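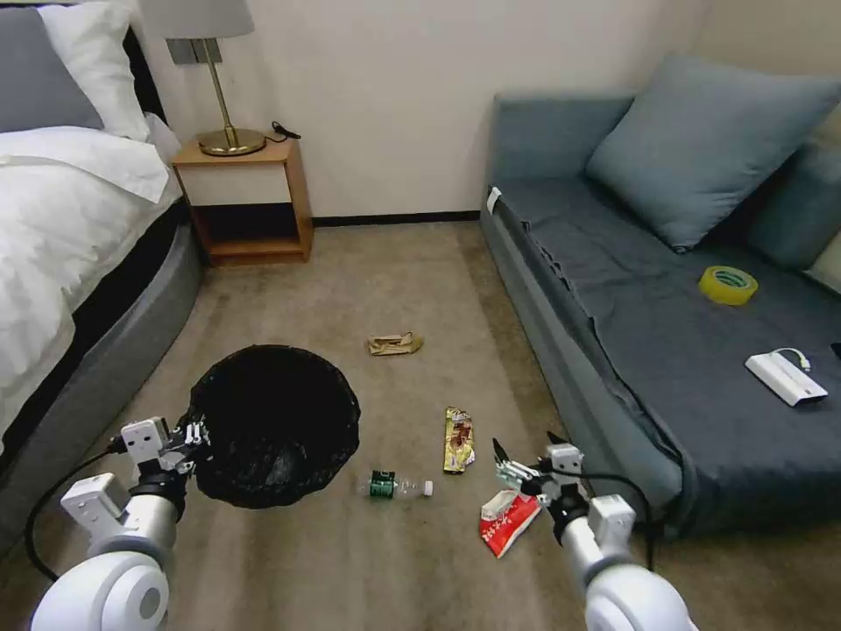
Kiltetti: The December Sessions is the group's final studio recording, issued by Latberg as a boxed vinyl set. The set holds two discs, a lyric booklet and a folded poster, packed in a rigid slipcase. Each disc is 30 cm in diameter and plays at 33⅓ rpm. The slipcase is meant to stand upright, but it can be laid flat with nothing on top of it. An open lower shelf under a small bedside table, like the wooden one next to the bed, will do if it is deep enough for the case. Keep the discs out of direct sun and away from heaters.

Contents and format

Discs: two, black vinyl, in lined paper sleeves
Tracks: six, plus instrumental versions on the second disc
Booklet: 30 pages, stapled, Korean lyrics with English translation
Poster: group portrait, folded, colour on one side
Label: Latberg
Mastering: Rakau, from the original session files
Catalogue status: in print

The track order follows the digital release. The instrumentals were not part of that release and have been mastered separately for vinyl – levels are slightly lower to suit the longer sides. No download code is included. 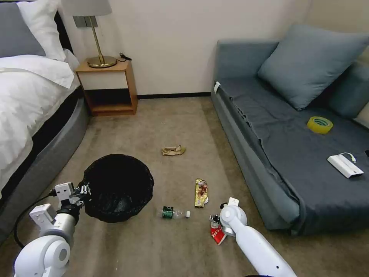 Bedroom floor with lined wastebasket, plastic bottle and snack wrappers.

Sleeve design is by Studio Brynjólfsdóttir. The outer case is uncoated grey board and will mark if handled with damp hands. A clear outer sleeve is sold separately.

Orders placed before March 29, 2026 ship from the first pressing. Later orders ship from the second, which has the same audio and a corrected credits page. Posters are not replaced for fold wear. Faulty discs can be exchanged with proof of purchase.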